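Progress report to the Kindis fund
Household sorting surfaces, second reporting period
Prepared by Heike Böttcher. Reviewed by Rainer Rothe.

1. Work done in this period

The task for the period was to fix a table layout for the tidying exercises and to write it down well enough that a second site can copy it. The layout is a grid of panels marked in blue tape directly on the work surface. Everyday items are placed in the panels and moved between them according to a written card. The item set includes towels, bowls and cups, all of a single color so that the cards can name them briefly: purple towel, green bowl, yellow cup.

The card set now holds 32 cards. Each card gives a start panel and an end panel for every item in use. Elvia Mendoza wrote the first draft and Malte Hamann revised the wording after the trial sessions in November.

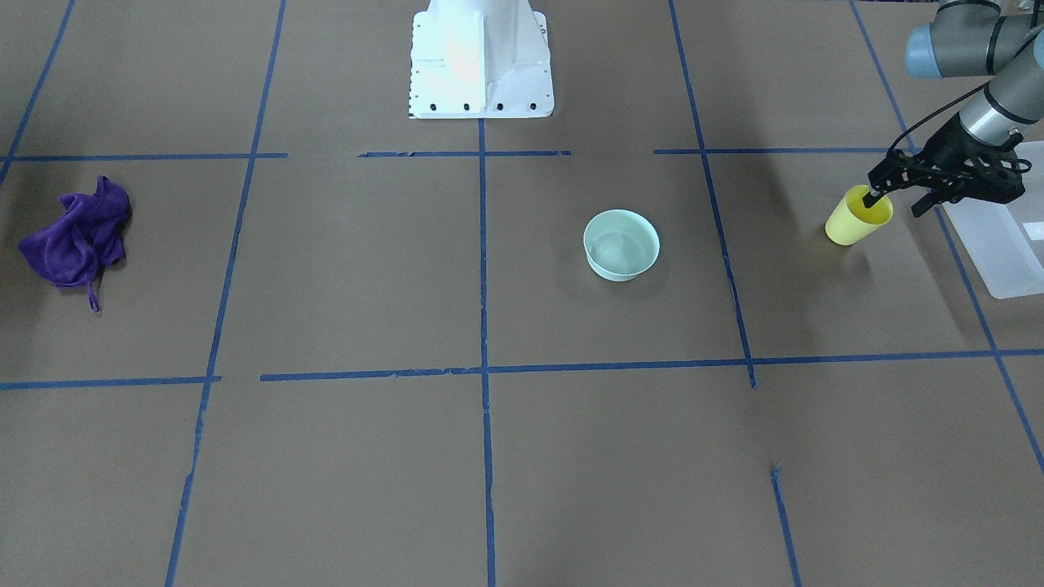
Page 6

Towels are placed crumpled at the start of a run unless the card says folded. A folded towel keeps its outline and is easy to assign to one panel. A crumpled one often lies across a line, and the earlier cards had no rule for this. The revised rule assigns the item to the panel that holds the larger part of it. Bowls and cups are assigned by their base.

2. Condition of the grid

The tape is applied by hand. Lines are not fully straight and there are gaps between some of the pieces. For panel assignment this has no effect as long as a line can be followed by eye from one crossing to the next. Waltraud Stöcker has drafted an acceptance note for the grid, to be used before the first session of the day. It asks for three checks: loose ends, creases, and gaps that make a panel hard to tell from its neighbor. 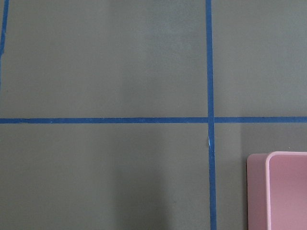 Crossings need separate attention. Where two strips meet, one is either laid over the other or cut and continued on the far side. Both methods are allowed under the note. Overlapped crossings are quicker to lay and are preferred for new grids. Cut crossings are to be pressed down again during the morning check.

3. Results

A total of 387 placements were logged. Of these, 276 were assigned to the same panel by both readers on first reading. The remainder went to a joint reading. Most of the disagreements concerned towels logged before the new rule was in force, and these entries have been kept in the log with their original readings.

The surface finish is suitable. It is matte and plain, and the blue lines stand out well against it. No change of surface is planned.

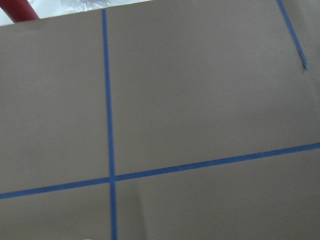 Panels of unequal size remain an open point. The cards refer to panels by row and position and do not depend on size, but readers were slower with the smaller panels when a large item was involved. Kröger has offered a cutting template that would give equal panels. The quote is with Rainer Rothe.

4. Next period

Lay a second grid at the Sostska site from the written instructions only.
Repeat the two-reader check with the revised towel rule.
Decide on the template.
Add cards for folded towels, currently underrepresented.

Spending is within the approved budget line for materials. Tape is the only item that will need to be reordered before the next report.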